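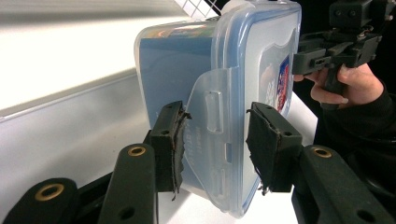
A clear food container held on its side between the two pads of a hand-held gripper, with a second gripper at the lid.

Open afternoon at Bustden

Members who signed up in March went to the Astano workshop at Bustden on Monday, where the handling team had opened its doors from two o'clock. There were 12 of us, plus Kulap Boonchu's two nephews, who were allowed in once they had been found safety glasses that fitted.

Tihomir Nikolaidis runs the team and gave the introduction. The work is on household jobs, mainly kitchens, and at present most of it is done by people. They hold a gripper in each hand, with a camera on it, and carry out the job as they would like a robot to do it. The recordings are then used to train the arms in the next room. The set for food containers stood at 3339 recordings on the day we went, and Tihomir said he would want a good many more before he trusted it with a lid it had not met before.

Containers with locking lids are one of the harder jobs. One gripper has to keep the box still while the other deals with the lid. Squeeze too hard and the walls bow, too lightly and the box turns in the pads. Several of us had assumed the latches would be the difficult part, but the operators said they spend more of their time getting a good hold on the box.

The grippers themselves are plain things, black fingers worked by link arms, with soft padding on the faces. The padding takes a beating. On the tool in the photograph it has frayed on both sides and hangs off in strips. Someone asked how often it is changed and was told that it depends on who is on shift.

After tea we were each given five minutes at a bench. I managed to pick up a box and put it down again. Kulap got a lid off at her second go and was asked whether she wanted a job. The older nephew did better than either of us.

We then saw one of the arms try the same task on its own. It opened the first box, dropped the second and stopped at the third, and the team reset it without any fuss. It is slower than a person by a long way. Tihomir puts its success rate at 70 per cent on boxes it knows.

The next visit is to Buvolier, to see the sorting line. Places are limited and the minibus will leave from Chantharasri car park as before. Please give your name to Kulap, and let her know if you need a seat near the front. Flat shoes are required on the factory floor.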